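Notebook, evaluation of the Tikley kit
Saturday, started 9:40

Second day with the Tikley two-arm kit that Cendard sent us for review. I write this by hand first and copy it to the shared notebook after, so the order is not perfect. Whoever continues on this, please add under my text and do not change it.

What we want to know is simple. Whitlock wants to buy one kit for the bench work, and the choice is between this one and the Tatine, which we had in March. The Tatine notes are in the same folder. I read them again yesterday evening and I tried to use the same words for the same things, because last time we could not compare two people's notes at all. "Drop" means the object leaves the fingers without command. "Slip" means it moves in the fingers but stays. "Miss" means the fingers close on air or on the wrong object.

Setup. Unpacking is in the entry before. Today I only did the power up and the homing of both arms. The left arm homed the first time. The right arm stopped with a joint 4 message, and after a power cycle it homed normally. The manual has one line about this message and the line says to contact the seller. I wrote to Cendard at 10:15. They are quick on email during the week, I do not expect an answer today.

Cable of the left arm: it makes a loop on top of the arm and there is no clip for it in the box. The Tatine had clips. For now I leave the loop free, but if the arm turns far back the loop gets tight. I set a soft limit on the base joint, 7 degrees less than the factory value. Please do not remove this limit before we have a clip.

Software. The version on the kit is the one from delivery, I did not update. There is a newer one offered on the support page, with the text "improved grip release". I want to finish the baseline first and update after, otherwise we do not know what we measured. The recorder writes one file per run and gives it a number by itself. Run 223 is the first one of today. The numbers before are from the factory and from the test on Thursday... correction, from the first day, I do not find the exact note.

Task for the baseline is the dish task from our own list: take dishes, put them in the tray, leave the cloth in peace. Speed at 100 percent of the teaching mode, which is still slow.
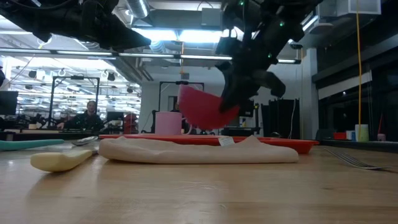
Grip force is the part of this kit I like the least. In the menu it has only steps, no value in newtons, and between step 2 and step 3 the jump is too big for dishes. With the Tatine we could type the number. For the bowl I stayed on step 2 and took it by the side with the right arm, so that it hangs tipped over the tray, and the left arm stays back with nothing in it. In this position all the weight goes on the small contact of the fingers. I think a grip on the rim from above would be kinder to the bowl, but the hooked fingers make the approach from above difficult when the mug stands so near. To try next: same bowl, mug moved away to the back corner of the table.

Fork. The fork lies flat and the tines are thin, and the fingers are made for thicker things. The guide from Tikley shows a spoon with a thick handle only. I would like to ask Cendard if they have a thinner finger set and what it costs. If the thin set is extra, it must be in the comparison table, because the Tatine came with two sets in the price.

Cloth. I folded it long and low in front of the tray and it stays there for the whole baseline. The tag should point up so the fold is the same each time. I know that it is a small thing, but in the March notes the cloth is different on every page and we argued about it for a long time.

Status lights. They are green on the arm in normal work, good to see also from the other side of the bench. The manual says that yellow is for a warning. During the joint 4 message I did not look at the lights, so I cannot say if it is true. If the message comes again, look at the lights before the power cycle and write the color.

Teaching by hand. The arm is light to move and the brake releases softly, better than the Tatine here. What I miss is a button on the wrist. Now I must hold the arm with one hand and reach for the keyboard with the other, and for two arms this is not possible alone. The seller offers a foot pedal as an option. I put it on the question list.

Noise: low. I can talk next to it in a normal voice.

Questions for Cendard, to send together on the next working day:
Joint 4 message at homing, right arm, what is the cause.
Clip for the arm cable, part number.
Finger set for thin objects, price and delivery time.
Foot pedal, does it work with the version we have now or only after the update.
Grip force in newtons, is it planned or is it hidden in some file.
Service contract: the offer says "on-site support" but not in how many days. Whitlock will ask this for sure.

12:30, break. Both arms parked, power on, files copied to the shared disk.

14:05. Homed again after the break to see if the message returns. It did not. I write it as "seen once" and not as a fault, until we have it a second time.

My opinion until now, only for us: the mechanics are good, the menu is made for someone who does not need numbers. I do not want to decide before the update is tested.

Left for the next session: rim grip with the mug moved, fork with the present fingers, then the update and the same baseline again. The key for the tool drawer is back on its hook.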